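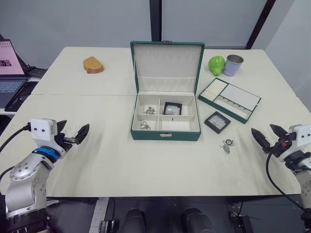

Ticket 3583 – Right gripper stops partway through a close when both arms are running
Project: Vindunden (student team, Pestambridge summer robotics course)
Opened by: Notburga Ammann
Status: Open, workaround in place
Opened: July 2022
We are working on the jewelry sorting task and the right gripper keeps giving up in the middle of a close. The left one runs the same code and does not do this. The failure comes at the point where the right arm should go for the small black case on the table and put it in the green box. Our start layout has the tray insert lifted out and lying to the right of the box, with one case just below it and the chain further down, and both grippers open. From there the left arm is fine. The right arm moves to the case, starts to close, and the controller logs "grip timeout" and drops the command. The fingers stay wherever they were. No error light on the gripper.

What we tried before opening this:
Power cycled both arms. No change.
Swapped the case for a block of foam. Same timeout.
Ran the right arm alone with the left arm parked. Works every time.
Ran the left arm alone. Works.
Reloaded the March version of the task script, which worked for us in the spring. Same timeout, so it is probably not something we changed this month.

Reply – Tosetti, lab support
Thanks, the solo runs help. If each arm works alone, I don't think it is the gripper itself. Two questions. Are both grippers on the same USB hub? And what is grip_timeout_ms set to in the config for each side? Please also look at the cable on the right wrist. If it pulls when the arm reaches across the table, the connector at the housing can lose contact for a moment and the log will look exactly like this.

Reply – Notburga Ammann
Same hub, yes. Left is set to 1000, right is set to 100. I did not know they were different. Jemal thinks the right one was set low when he was testing for dropped parts and never put back. I changed right to 1000 and restarted the controller.

Result: better, but not fixed. The close now finishes on the table, and the arm carries the case to the box. The timeout comes back when the right gripper is down in the compartment and the left arm starts to move.

Cable check: no pull that we could find. We moved the right arm by hand through the whole reach with the power off and watched the connector. There is plenty of slack.

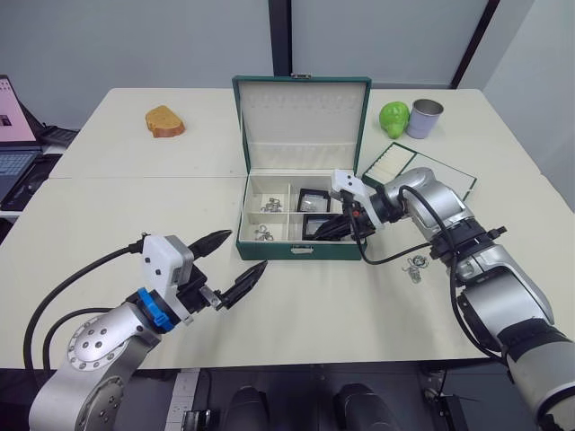

Right gripper in the lower compartment, over the black holder. Left gripper open.

Reply – Tosetti
OK, the timeout was half of it. About the slack: that loop goes down past the front of the box and lies on the tabletop. It won't cause a timeout but it can drag the keychain or catch on the box. Please clip it up to the arm before the next run.

For the rest, I would look at the hub. When both grippers are polled at the full rate the second one in the list can wait too long for an answer. Move the right gripper to its own port on the controller PC, leave the left one on the hub, and run the two-arm part again. Don't change anything else in the same run, please.

Reply – Jemal
Done. Right gripper is on its own port now. The device name changed after the move, so the first start failed with "no device." I fixed the name in the config. Anyone else doing this, check the name first.

Ran the two-arm part with the left arm picking jewelry while the right arm works at the box. No timeout. Ran it again with the start positions moved a little. No timeout.

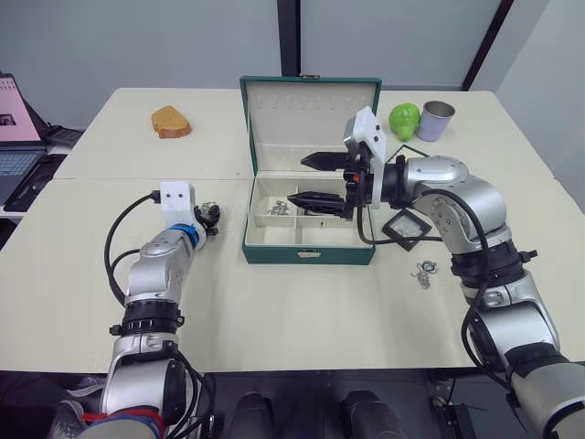 Two-arm part. Left gripper holding jewelry, right gripper fingers in the open box.

One new thing, maybe a separate ticket. The left arm does not always take a single piece. The silver pieces hook together and it picks them up as a tangle. The script counts any closed grip as one piece, so the log is wrong after that.

Reply – Tosetti
Yes, separate ticket please, that is a task script problem and I would send it to the course instructor. I am leaving this one open until you have done a full session on the new port. When you close it, write the final values here so the next team has them.

Reply – Notburga Ammann
Values so far:
grip_timeout_ms left 1000
grip_timeout_ms right 1000
poll rate unchanged
right gripper on port 2 of the controller PC, left on hub
Cable loop still needs a clip – we are out of the small ones. Jemal is asking at the front office.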